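The Long Middle of a Furniture Drive

Stidum collects used household furniture and gives it to families leaving temporary shelter. The charity moved 100 full room sets last year from a leased warehouse with one loading door. A room set, in its terms, is a bed, a table, seating for each member of the household, and a lamp.

Most coverage of groups like this one deals with the giving day. The harder work sits between donation and delivery, and it is mainly a storage problem. Items arrive in no useful order. A household of five may wait weeks for one matching bed frame while everything else on its list takes up floor space.

Virgilio Padilla, who runs intake, changed the method in January. Donated pieces used to be shelved by type. They are now assigned to a household on arrival and stored in a numbered bay until the set is complete. The change cut double handling, but it also exposed how many pieces came in with a missing part - bed slats and table hardware, mostly.

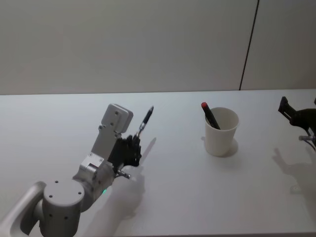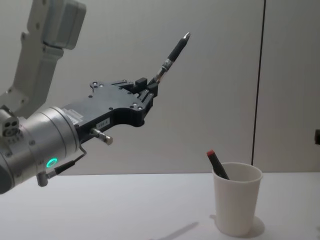
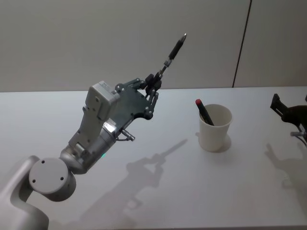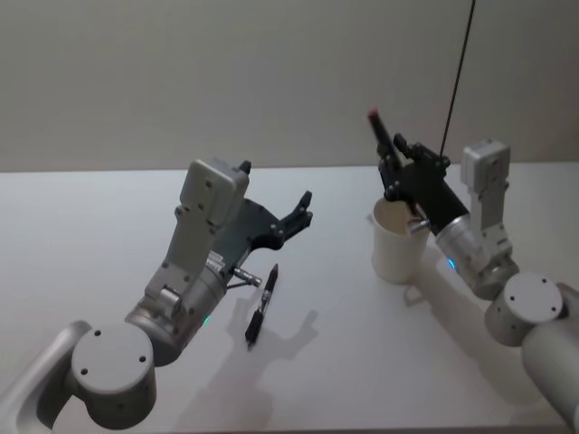 Repair is where Stidum now spends its small cash grants. A table that lacks two bolts is treated as unusable until the bolts are found, and a family's delivery date moves with it. Padilla's intake sheet asks for the type and size of every fastener, down to the small screws that go unnoticed on most made objects, like those dotted across the black gripper body of the robot arm in the second picture. Donors rarely know the answer. The sheet was shortened twice and still takes longer to fill in than the pickup takes to load.

Parts are bought in bulk from Maes, a local supplier, in boxes of 1,000. The charity keeps 41 sizes on hand. Yvette Fraser, who handles the accounts, would like to drop the slow sellers, but the slow sellers are usually the ones holding up a bay.

Delivery runs on a fixed route with 4 stops. Each household gets a call the evening before and a second call when the truck leaves the previous stop. A set goes out complete or it stays in its bay. Fraser has argued for partial deliveries with the bed first, and a trial is planned for larger families.

Stidum takes furniture by appointment. Mattresses must be in sealed covers, and glass tabletops are declined. Donors who still have the original hardware are asked to tape it to the underside of the piece in a closed bag.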